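4.2 Tablecloths and the persistence of the "good" table

Respondents in Nitska owned, by their own account, far more tablecloths than tables. Of the 100 households that returned our questionnaire, 66 kept at least one cloth reserved for guests, and most could not recall the last guest judged worthy of it. Balakrishnan Rai, whose earlier survey of Drikov we follow here, called this "the waiting drawer." We found the drawer alive and well, and usually stuck.

Florals dominated. Plain cloths were described as "for offices" or, in one stern reply, "for people who don't spill." Owners of florals spoke warmly of the pattern's ability to absorb evidence of soup, a property the textile literature has been slow to address. Color preferences split by age, with pink favored by older respondents and tolerated by their children, who expect to inherit it.

What goes on top of the cloth proved less stable. Forks, chopsticks and serving pieces shared a table in many homes with little concern for matching, and the etiquette manuals we consulted would have been distressed by nearly all of them (Figure 3).

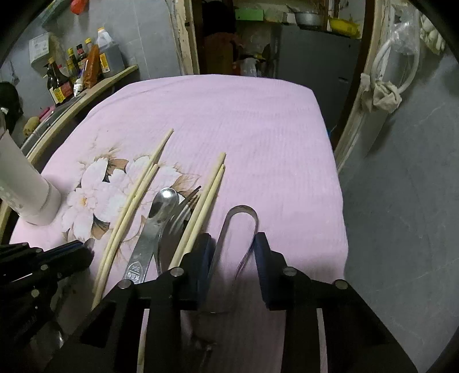

Figure 3. Floral tablecloth in pink, with two pairs of wooden chopsticks.

Laundering habits are taken up in Section 4.3, where the respondents become noticeably less forthcoming.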